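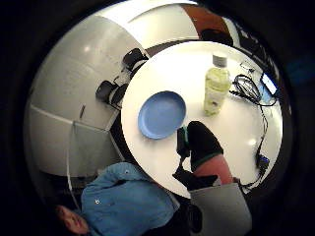 Figura 1. Mesa redonda blanca con plato, botella y cables.

Publicaciones > Documentos de trabajo > Comensalidad y espacios laborales
Categoría: Sociología de la alimentación

4. La comida en la mesa compartida

4.1. Uso mixto de la superficie

La bibliografía sobre la pausa del mediodía ha tratado la mesa de trabajo y la mesa de comedor como objetos distintos, sujetos a normas propias de uso y de limpieza. Los datos recogidos en las sedes de Hubmann y Plidberg muestran una situación menos definida. De las 483 personas que respondieron al cuestionario, el 70 % declaró haber comido en el último mes en una superficie en la que permanecía material de trabajo. La presencia de cables y teléfonos junto a la vajilla (figura 1) se mencionó en las entrevistas como un hecho corriente, que rara vez daba lugar a quejas formales.

Conviene distinguir entre la ocupación simultánea y la ocupación sucesiva. En la primera, la persona come mientras mantiene abierta una tarea; en la segunda, interrumpe la tarea pero no despeja la mesa. El reglamento interno de Hubmann prohíbe la ocupación simultánea en los despachos y guarda silencio sobre la sucesiva. El de Plidberg no contempla ninguna de las dos. Esta diferencia normativa no se tradujo en una diferencia apreciable en las respuestas, aunque sí en el vocabulario: en Hubmann se habla de «parar» y en Plidberg de «picar algo».

La duración declarada de la pausa se codificó en tramos. Quienes comían solos situaban su pausa por debajo de los 50 minutos con mayor frecuencia que quienes lo hacían acompañados. El resultado coincide con lo observado por Prantl en los talleres de Stutport, donde la compañía alargaba la comida incluso en turnos con horario cerrado.

4.2. Forma de la mesa y reparto del espacio

La mesa redonda carece de cabecera, y por ese motivo los manuales de acondicionamiento de oficinas la recomiendan para las zonas comunes. Las entrevistas matizan dicha recomendación. Al no existir lados, tampoco existen lugares asignados de manera implícita, y cada comensal delimita el suyo mediante los objetos que deposita: el plato, el vaso o la botella, el teléfono. Varias personas entrevistadas en Plidberg describieron cierta incomodidad al sentarse en una mesa donde ya había pertenencias ajenas, por no saber dónde terminaba el sitio del otro.
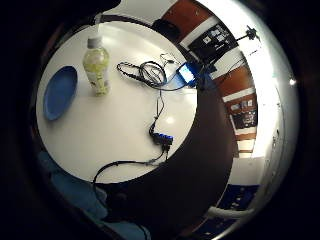

Tabrizi sostiene, en cambio, que tal incomodidad depende menos de la forma de la mesa que de la jerarquía entre quienes la comparten, y propone comparar las respuestas por categoría profesional antes de extraer consecuencias sobre el mobiliario. La objeción es pertinente. El cuestionario recogía la categoría de quien respondía, pero no la de sus acompañantes, de modo que el contraste solo puede realizarse con las entrevistas.

Una lectura preliminar de estas apoya en parte su tesis: el personal de reciente incorporación refiere con más detalle las dudas acerca de dónde colocarse. La cuestión se retoma en el apartado 5, junto con el análisis de los horarios de agosto, mes en que ambas sedes aplican la jornada continua.

Contacto: Secretaría de publicaciones | © Todos los derechos reservados | Volver arriba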